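Teaching a small rover to keep its lane by remote driving
Group 7: Dorian Renaud, Séverine Moulin, Nataša Nedeljković
Report handed in January 12, 2021

3. Collecting the drives

We wanted the rover to follow a road edge without being given a map. Each of us drove it by remote control on the road outside Harnmont while it stored the camera view and our steering value together. Séverine did most of the driving as her steering was the smoothest. We kept 551 short drives out of 1,000. The rest had stops, radio dropouts or late corrections.

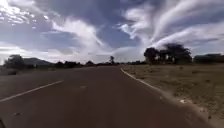

Figure 8. View from the rover on the Harnmont road, with the white lane line on the left and the faded line at the right-hand edge.

The right-hand line gave us the most trouble. Where it is broken and runs out into pale soil, the first model drifted towards the verge. Nataša then recorded extra drives that began too far right and steered back, and we trained again with these added.

We also shaded out the lower left corner of every picture, where part of the rover's body shows. Clouds were left in. Aurélien Leclerc, our tutor, suggested cropping the sky to save training time, but we had not tried this by the hand-in date.

4. Test drives

The second model was tested on the same road with Dorian holding the stop switch.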